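Screw-In Table Legs: Fitting Them Straight and Keeping Them Tight

Small tables with screw-in legs are sold everywhere now, and more and more people are printing or molding their own parts for them. They go together without tools in a few minutes. They also wobble, cross-thread and work themselves loose if they are put together in a hurry. The tips on this page apply to side tables, plant stands, children's tables and the small benches that use the same kind of leg.

Before you start

Clear a surface bigger than the tabletop, with room on at least two sides to stand. A dining table is a better height than the floor. If you work on the floor you end up leaning over the legs and pushing them sideways, and sideways pressure is what damages threads.

Put a cloth down first. An old bedsheet or a plain tablecloth will do. A dark cloth under white parts, or a light cloth under dark ones, makes it easier to spot a dropped washer or a crumb of plastic that came off a thread. Smooth the cloth out flat. A fold under one corner is enough to make the whole thing rock while you turn a leg.

Shake the cloth outside before you lay it down. Grit caught between the cloth and the tabletop will scratch the side that everyone looks at later.

Take everything out of the bag or box and check the threads by eye. On a plastic leg, look for:

Flattened ridges, usually from a knock in shipping
Whiskers or strings left over from printing or molding
Dust packed in the bottom of the groove
A chipped first turn, where the thread begins

Whiskers come off with a fingernail or a dry toothbrush. A chipped first turn can be cleaned up with a small file, two or three light strokes. Don't cut into the thread with a knife. It is very easy to take off more than you meant to.

Check the sockets in the same way. A cotton swab turned around the inside will bring out most loose bits. If a socket has been painted over, clear the paint before you try the leg.

Fitting the legs

Lay the top upside down with the sockets facing up. Work from above, with each leg standing straight up out of its corner. That way the weight of the leg helps you and you can see at once if it is leaning.

Turn the leg backward first. Set it in the socket, hold it upright with a light grip, and turn it counterclockwise until you feel a small drop or click. That is the start of the leg's thread falling off the start of the socket's thread. From that point turn clockwise. The first two turns should take no force at all. If they do, back it out and begin again.

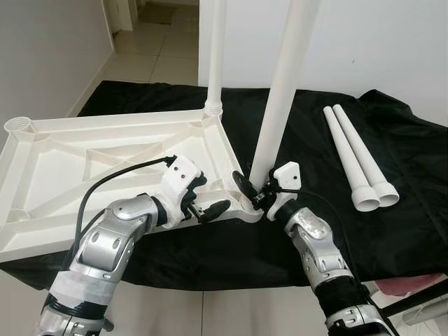
Issue 467

Hold the leg low down for the first few turns, close to where it meets the corner. A long leg acts as a lever, and a small push at the far end becomes a big one at the threads. Once the leg has caught and stands up without help, you can move your grip higher and turn faster.

Keep your other hand on the top near the corner you are working on. Thin tops and open, ribbed ones don't weigh much and will turn along with the leg if nothing holds them. Press down, not inward.

Bring every leg down until it just touches, then stop. Leave them all at that point until the last one is in. Go around a second time and snug each one by hand. Final tightening is a quarter turn or less on plastic, a little more on metal inserts.

It doesn't matter which corner you begin with. Some people like to go to the opposite corner next, but on a small table you won't notice a difference. What does matter is having a clear path to each corner. Turn the cloth with the table on it if you can't reach the far side comfortably. Stretching across legs that are already in is how they get bumped.

Don't use pliers or a strap wrench on plastic legs. If hand pressure won't close the last gap, something is in the socket or the thread is crossed. Back the leg out and look.

Turning the table over

Lift by the top, never by the legs. Bring it up on its side, keep the edge off the table, and lower it so all the feet land together. With anything longer than your arm, get a second person on the other end. Resting the full weight on two legs while you change your grip puts a strain on those corners that they were not made for.

Stand it on a floor you know is level and press on each corner in turn. If it rocks, find the two legs that stay down. The short one is one of the other two. Check that it is fully seated before you reach for a felt pad.

If a leg leans

Take it out and try it in a different corner. If it leans there as well, the leg is the problem. If it stands straight in the new corner, the socket is. A leaning leg can sometimes be put right with one or two wraps of plumber's tape around the thread, wound in the same direction the leg turns in. Use thin tape. Too much will force the socket open and split it.

If a leg keeps coming loose

Tables that get dragged will loosen first. Lift them instead, or put glides under the feet. Plumber's tape helps here too, and so does a single strip of masking tape laid along the thread from top to bottom. A dab of beeswax makes a stiff thread easier to turn but won't hold a loose one.

Glue should be the last thing you try. Once a leg is glued in, the table can't be packed flat again, and if the leg breaks you lose the corner as well. If you have decided the table is staying in one piece, use a small amount low on the thread and wipe off what squeezes out.

How much it will hold

Go by the maker's figure if there is one. If you printed the parts yourself or bought them without papers, assume very little. A lamp, a plant or a few books is fair use. Nobody should sit on it. Ribs on the underside stiffen the top a good deal, especially where they run across on the diagonal, but the load still ends up at the corners, and a plastic thread gives way without much warning.

Keep plastic tables away from radiators and out of closed cars in July. Some printed plastics soften in that kind of heat, and a leg that has softened under load will set crooked.

Cleaning the underside

Ribbed undersides collect dust and, in kitchens, a sticky film. Once or twice a year, turn the table over onto a cloth and go along the ribs with a soft paintbrush, then a damp rag with a drop of dish soap. Dry it before you turn it back. Check the legs while you have it upside down. It takes a minute and saves a spill.

Taking it apart for storage

Mark the legs and corners before you unscrew anything. A pencil number on the end of each leg and the same number beside its socket will do. Threads wear in together, and a leg put back in its own corner nearly always goes in more easily – and sits tighter – than one picked at random.

Wrap the threaded ends in a scrap of paper towel with a rubber band. Keep the legs and the top in the same bag. Legs stored by themselves tend to get thrown out as spare pipe.

More on this subject

Loose chair rungs: issue 100
Felt pads, glides and cups compared: page 583
Repairing a stripped wood socket: leaflet 1665, from the Mirton workshop desk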